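Chapter 7

Learning to Grasp from Many Attempts

What you should know before you start: the gripper models of Chapter 4, the notion of a success rate, and how to read a simple two-column table. The exercises at the end of the chapter need a computer, but the first three sections can be read without one.

7.1 Why one good grasp tells us little

A student who programs a robot arm for the first time is usually happy when the gripper closes on a part and lifts it. The joy is deserved, but as a result it has almost no value. If we repeat the same motion with the part turned by a few degrees, the lift may fail. If we repeat it with nothing changed at all, it may fail too. A grasp depends on the friction between jaw and part, on small errors in the position of the arm, on where exactly the part was put down, and on many other things which we do not measure and often do not even notice.

For this reason we speak in this chapter of attempts and of sets of attempts. An attempt is one full cycle: the arm goes to its start pose, moves to a chosen grasp pose, closes the jaws, lifts, waits, and opens again. Each attempt ends in exactly one of two outcomes, which we write as 1 (held) or 0 (not held). A set is a number of attempts made under the same rules. Please keep these two words apart, also in your own reports. Many misunderstandings between readers and authors in this field come from nothing deeper than a loose use of the word "test".

The main example of the chapter is the Jelto study, which was done over one winter in the laboratory at Erncombe. The question of the study was simple to state. Suppose we have a fixed budget of 800 attempts for one arm with one gripper. Should we spend them on grasp poses chosen at random, or should we let the earlier outcomes decide where to try next? The first way is called uniform sampling. The second is called guided sampling, and the particular form used at Erncombe is known as the Lambrechts rule. We will derive it in Section 7.3.

7.2 The work cell

A method can only be judged together with the equipment on which it was used. The cell in the Jelto study was kept simple on purpose, so that other groups could build a similar one without a large budget. It has a table, one arm, and an electric gripper with two jaws. The control program, called Ornon, runs on an ordinary desktop computer. It sends the target poses to the arm and writes one line in the log for every attempt.

The gripper deserves some attention, and not only because it touches the part. Its cable must follow every turn of the wrist. If the cable is too short, it pulls on the connector in certain poses. If it is too long, it can get caught. Both faults produce failed attempts that have nothing to do with the grasp pose, and the learning method has no way of knowing this. It will simply conclude that the pose is a bad one.

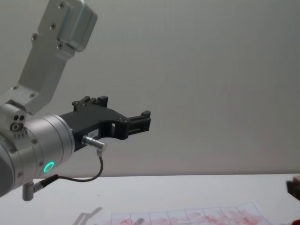
Figure 7.1. The wrist and the two-jaw gripper above the table. Note the loop of the cable below the wrist.

Before each set, the operator at Erncombe moved the wrist slowly through its whole working range and watched the cable. Only after this check were attempts counted. We recommend the same habit to the reader. It takes a few minutes and it has saved whole days of measurement.

A second source of hidden error is the zero position of the jaws. After many closings the distance between the jaws, as reported by the gripper, may differ a little from the true distance. In the study the jaws were closed on a steel gauge block of known width at the beginning of every morning, and the reading was entered in the log by hand. When the reading was wrong by more than 2 tenths of a millimeter, the gripper was calibrated again and the set was started from the beginning. You may find this strict. But a drift which grows slowly during a set looks in the data exactly like a change in the quality of the grasp poses, and no statistics will separate the two afterwards.

We should also say what was not controlled. The temperature of the room was not recorded. The surface of the jaws was cleaned between sets but not within them. These are weak points of the study, and Exercise 7.6 asks you to propose how they could be improved.

7.3 A first look at the result

We give the main numbers now, before the theory, so that the reader has something to hold in mind during the derivation. The full budget was spent twice, once for each way of sampling. After that, the best pose found by each was tested in a separate set of 123 attempts. This last step is important — the outcomes which were used to choose a pose must never be used again to judge it. A pose that was chosen because it did well has, in part, been lucky, and the luck does not come back when we repeat the experiment.

Under uniform sampling, the chosen pose held the part in 79 of the 123 attempts. Under guided sampling the number was clearly higher, and we leave it to the reader to compute it from the log in Table 7.2, together with an interval for the true success rate. Do this before you read on. It is a short calculation, and it shows how wide such an interval still is, even after a long day in the laboratory.

The Lambrechts rule rests on an idea which can be said in one sentence: try next to a pose that has worked, but not so near that you learn nothing new. To make it exact we need a measure of distance between two grasp poses. A pose has a position and an orientation, and these have different units. We cannot add millimeters to degrees. So we begin with the question of how to compare a small shift of the gripper with a small turn of the wrist, and for this we go back to the contact between one flat jaw and one flat face of the part.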